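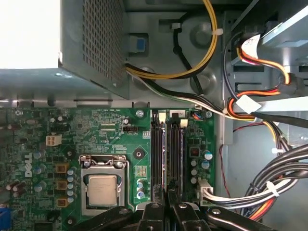
Umesh Shukla wrote:

> Before you buy new paste, please clean the old one completely. I have seen people put a fresh drop over the gray crust and then complain that the fan is loud as before. Also, which Dell is it? On some of them the power supply has a small blue tab, and you must press this tab before the supply will swing or slide. Do not pull with force, I broke one in this way. And how many memory modules do you have? If it is one only, I would add the second before I touch anything else.

Dear Umesh, dear all,

thank you for the quick answer. Mine has the blue tab too, next to the power supply, set in a gray clip. I had taken it for a part of the drive bay and was looking for a screw during half of the evening.

The cooler is off now and the processor is still in the socket with the metal bracket closed. I cleaned the top with alcohol and coffee filters, three times, until the paper stayed white. The metal is pale and has some scratches, but I cannot feel them with the fingernail, so I think they will not matter. Please correct me if this is wrong.

My bigger worry is the cables. I would like to tie them lower, so that they stay out of the way of the air, but I hesitate to cut the white ties. The yellow and black pair makes a wide loop near the power supply, and I do not know if the factory left this length for a reason. There is also a thin red wire that hangs along the side wall, by the edge of the board. Has somebody on the list seen where it should go? I did not pull on it, and I have not found it in the manual that Narendra Uniyal sent me (page 22 shows the inside, but the drawing is very small).

About the memory: I have one module of 4 GB, taken out for the moment. Garg in the old market has used ones of the same type and promised to keep two for me until the evening. Nisha Bhatia wrote to me privately that I should buy both from the same maker and put the old one away. Is it so important for office work? The computer will go to the reading room in Nurkdale and will only run a browser and the catalog, which has 3,061 titles at present.

One more small thing – the old drive still has 244 bad sectors in the report, so I will not use it again. If you have a spare SSD, even a small one, I can pay for it and for the postage.

I will wait with the paste until I have read your opinions.

With kind regards,
Tài Lương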